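Draltbridge Kitchen Bench Group
Minutes of the incident review, January 6, 2025
Held in the side room, the big one having been taken by people with a cake

Chair: Chathurika Siddiqui
Present: bench operators, software, safety, one visitor from the Porkeck office
Apologies: Holtard (supplier of the arm's cable guides), who sent a PDF instead

1. Minutes of the previous meeting

Approved. The action to "look into the cable thing" was carried over from August and is the reason for item 3. The chair asked that it be given a better title in future.

2. What happened

The operator on shift read out the log. During run 1318 of the breakfast task, the arm was moving back from the bowl with its gripper closed when it stopped for a moment, turned at the wrist, and carried on to a position it had not been asked to go to. That position was the toaster. It pushed the toaster up to 6 inches toward the back of the table. The operator pressed the emergency stop, which did nothing. The operator pressed it again, with more feeling, and the arm stopped.

No one was hurt. The toaster was unplugged, as the bench rules require, and still has both levers. Safety wished it noted that a rule about unplugging the toaster was called fussy by several people in this room when it was introduced. Noted.

The visitor asked whether the first press might have been a weak one. The operator offered to demonstrate on the table. The chair moved on.

3. Cause of the wrong move

Software has gone through the log and thinks the arm lost its wrist position reading for 500 milliseconds. When the reading came back it was wrong, and the planner believed it. The planner will believe anything, and this has been raised before.

The lost reading matches a loose connector on the wrist cable. With the cable routed outside the arm in a wide loop, every big turn of the wrist tugs on the plug. Holtard's PDF states that their guides are rated for this motion. It does not say anything about our guides, which are in the drawer, still in the bag. Bench operators said the guides were taken off to make room for the sensor housing and that everyone had agreed to it. It could not be established who everyone was.

Agreed: the guides go back on. If they foul the housing, the housing moves.

Software will also add a check so that a reading that jumps after a dropout stops the arm. Asked why there was no such check already, software said there was, but it was switched off for a demo. Asked which demo, software said all of them.

4. The emergency stop

Discussed at length. The button was replaced last year with one from Ortuño that was cheaper and, in the words of the purchase request, "basically the same." On the tester it made contact on the second press but not the first, three times in a row. Safety has it in a box with a label on it and would like people to stop opening the box.

The old type of button has been fitted. Safety asked for a press test at the start of each shift, signed for. Bench operators asked if this could be a tick in a column. Safety said it could be a tick and initials. This took 11 minutes and was carried.

5. Return to work

The bench setup is unchanged for now: toaster at the back, placemat, plate and bowl in front of it, one small item in the gripper at a time. Runs will go ahead at reduced speed. 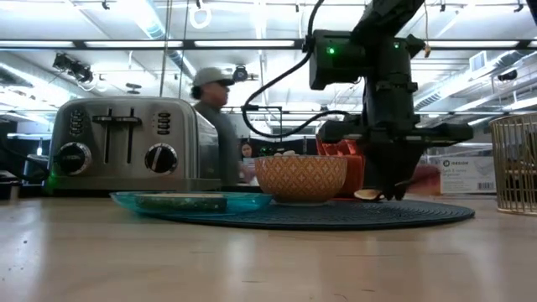 6. Standing distance

Safety pointed out that people walk and stand behind the table during runs, and that the toaster was traveling in that direction. It was asked whether a toaster moving 6 inches counts as a hazard. Safety replied that the arm was behind it, pushing, and that the arm had not planned to stop.

Agreed: tape on the floor behind the table, and no one past it while the arm is powered. The visitor asked what color the tape would be. To be decided outside this meeting, please.

7. Actions

Cable guides refitted and photographed: bench operators, before the next full-speed run.
Dropout check switched on, and the switch removed: software.
Shift sheet with new column: safety.
Letter to Ortuño about the button: Chathurika Siddiqui, who asked for help keeping it polite.
Floor tape: bench operators.

8. Any other business

The visitor from Porkeck asked if the clip of the toaster moving could be shared with their office. Refused until the report is filed. It was then mentioned that their office has already seen it.

Next meeting when the report is in draft. The chair will book the big room.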